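Sorting Out the Back Room - a little gallery

Well, we finally did it! Anyone who has been to the Tuesday group at Trernonitz over the winter will know the state our back room had got into, with jars on the windowsill, jars under the sink and a whole family of tubs living behind the door that we all stepped over and pretended not to notice. In February we gave ourselves an afternoon to put it right, and I promised I would put up a few notes, mainly for those of you who couldn't come but also so that we remember where we decided things should go.

The idea was Kanyarat's, and it is a very simple one. Each kind of thing gets a bin of its own, the bins stand side by side on the long worktable against the wall, and whatever doesn't belong in any of them goes home with whoever brought it. We had talked about shelves for ages (Remo even measured up for them, twice) but shelves meant drilling, and drilling meant asking, and so the bins won. They came from Prudon, who do them in plain bright plastic with a good solid rim you can get your fingers under, and there were 9 left in the sale.

Three colours were enough for the table. Yellow is for brushes, pegs and other long thin bits, red is for anything in a jar or a tub with a lid, and the big cream one is for paper and cloth, mostly because it is the wide shallow one and you can lay a sheet down in it without folding the corners. We did argue over red and yellow for longer than I would like to admit - Nicanor felt very strongly that jars were a yellow sort of thing - but red it is, and I have written it on the door.
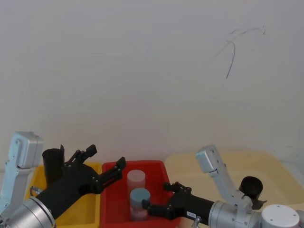 Jars do best standing up, so please don't lay them on their sides to squeeze another one in. The taller or plainer ones can go towards the back and the ones we reach for every week nearer the front, and if a lid feels at all loose, give it a turn before you put it away. Teodora lost most of a jar of pink to the bottom of her bag last autumn and I don't think the bag has forgiven any of us.

On the subject of lids, we found 24 that fitted nothing at all. I have kept them in a Paker tin under the sink until the end of the month in case you are at home looking at a jar without a hat on and wondering. After that they are going, and I mean it this time.

The cream bin needs a bit of care too. It is lovely and roomy, which makes it terribly tempting to drop things in on your way past with your coat already on, and I say that as someone who has done it. Paper flat, cloth on top, nothing sticky. If you have something sticky, Fulvio has made a drying spot by the radiator with an old Wendt baking tray and would be glad to see it used.

The wall behind the table we have left alone for now. There was talk of a rota and a colour chart and somebody's calendar, and it may come to that, but for the moment it is rather restful having a plain bit of wall to look at while you work, and I would like to enjoy it until Easter at least.

Thank you so much to all who came and carried and wiped and made the tea. We were finished by half past four, with time for a slice of Teodora's plum cake, and there are 19 clean empty jars in the cupboard by the door for anyone who would like some at home. Bring a bag!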